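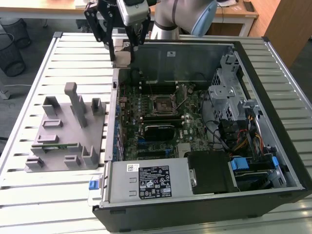
Jadwiga Kołodziej asked under the previous lesson why her team must teach every point two times, and whether it would be simpler to copy the coordinates from the team at the next bench. It would be simpler, but it will not work, and this lesson is my long answer to her.

Lesson: teaching pick and place points for the disassembly task

This page is for students of the robot club at Skolulen who have already finished the safety test and can jog the arm by hand. The task for this term is taking small parts out of an old desktop computer and putting them in a known place. Please read to the end before you turn on the arm.

Why coordinates cannot be copied

The robot knows only its own base. It does not know where the computer tower is. If your tower lies a few millimeters more to the left than the tower of your neighbors, their numbers will send your fingers into the chassis wall. So each team makes a user frame on its own bench, and all points are saved in this frame.

What you need

The tower, lying on its side, with the side panel off
The fixture plate
The teach pendant
A notebook and a pencil
A steel ruler

The tower must be disconnected from the wall. Do not open the power supply unit, even if you are curious. It stays closed for the whole project.

Step 1. Fix the positions

Push the tower against its stops and tighten the clamps. Do the same with the fixture plate. Try to move both with your hand. If something moves, tighten again. After this step you may not lean on the bench.

Step 2. Make the user frame

Touch one corner of the chassis with the closed fingertips and save it as the origin. Then go along the long edge and save a second point, and along the short edge for a third one. Give the frame the name of your team, without spaces.

Step 3. Teach the approach point

Move the open gripper above the part you want to take. The approach point should be 30 mm over the part, measured with the ruler from the fingertips. Look from the front and also from the side, as from one side only you will always be wrong a little.

Step 4. Teach the pick point

Change the speed to the lowest setting. Go straight down, only in Z. Stop when the fingers are on both sides of the part, and close them slowly. A bent metal bracket likes to turn when it is pinched close to its end, so choose a flat area near the middle. Save the point. Open, go up, come down again and save it a second time under another name.

Now compare the two. If the difference is more than 2 mm, delete both and begin this step from the start. This is the reason for teaching two times, Jadwiga.

Step 5. Teach the way out

Do not go sideways while the part is still inside the case. Cables and drive cages are exactly where you do not expect them. Save one exit point 200 mm above the chassis edge and use it for every part.

Step 6. Dry run

Run the whole program with the gripper empty. One person holds the enable switch and another one watches the fingers. Roman Piątek wrote a small checklist for this, it hangs near the door.

Common mistakes

The wrong frame is active. The arm starts in a direction that makes no sense. Stop and check the name on the pendant.
The grip force is too high. Start from 33 percent and raise it only if the part slips.
The points have names like P1 and P1new. In April we lost a whole evening because of this.

Send your saved points to Fahad Qureshi by 19th June, one file for each team, together with a copy of your notebook page. Next lesson is about placing the parts.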